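How to budget for a path inspection robot

Posted November 2024 by Conall Heffernan, Assets and Works, Lerville

Most quotes for an inspection robot start with the machine and add the rest later. It is easier to do it the other way. Work out what the path needs, what the crew needs, and only then ask for prices. The steps below are the ones we used when we planned our own purchase for the Plikcombe waterfront walk. They should suit any small works department with long stretches of paving to look after.

Step 1. Write down the job

Keep it to one page. Ours said that the robot would travel a public path at walking pace, record the surface and the edges, and bring back images good enough for a person in the office to mark faults. It would not clean, repair or carry anything. Leaving those out cut the list of suitable machines by more than half, and the price with it.

Step 2. Measure the route

Walk it with a wheel and a notebook. Record the length of each section, the narrowest point, any steps, and where a vehicle can park to unload. Our first section is 867 metres. Note the surface too, as small wheels that are fine in a warehouse can catch on patterned paving. Look at the sides as well. A path beside water needs a machine that can be told to keep a set distance from the edge, and some suppliers charge extra for that feature.

Step 3. Ask for a trial on your own ground

Do not rely on a demonstration in a showroom. Ask for footage from your own path and look at it on the screen your staff will use. Check the near paving first, then see how far ahead the detail holds up. A wide lens takes in both sides of the path but bends the straight lines, so measuring from the image takes extra software or a site visit.
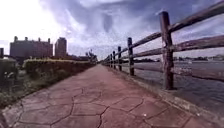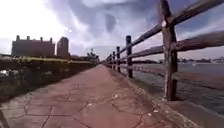
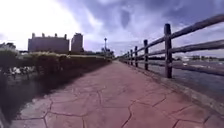
View along the walk, hedge to the left and post-and-rail fence to the right.

Filed under: Planning and purchasing

Step 4. Price the whole kit

List every item on its own line, even the cheap ones. Our list had:

Base unit and wheels
Camera and mount
Spare battery and charger
Ramp for the van
Storage case
Image storage for one year
Operator training for two people
Annual service
Insurance

Bimla Prajapati, who looks after our purchasing, asked each supplier to fill in the same sheet. Mishra included training in the base price and Moltport did not, which made the two look further apart than they were. The storage case came to $600. The ramp was $100 second-hand. Neither was in the first quote from either firm.

Step 5. Decide between hiring and buying

Count the days you will use it in a year. If the answer is a few days in spring and a few after winter, hire it. If you plan to run it every fortnight, buying is likely to cost less by the second year. Ask whether hire fees can come off the purchase price later – both our suppliers agreed to this, but only when we asked.

Step 6. Allow for staff time

This is the line most often left out. Someone has to drive to the site, walk with the machine, charge it, copy the files and look through them. We found that going through the images took longer than the run itself. Put those hours in at the normal rate, under the same budget code as the robot, so that the true cost shows.

Step 7. Set the order of spending

We split ours over two budget years. The trial and the training came first. The base unit and camera follow in February, once the trial report has been read. The spare battery can wait until you know how long one charge lasts on your surface in cold weather.

Step 8. Put a replacement date in the plan

Ask how long parts will be kept in stock and get the answer in writing. Batteries and wheels wear out well before the frame does, so give them separate lines and separate dates. We have allowed for new wheels every second year and will change that figure when we have some real wear to go by.

The blank costing sheet is available from the Lerville works counter. Ask for the path equipment version – the older sheet has no line for image storage.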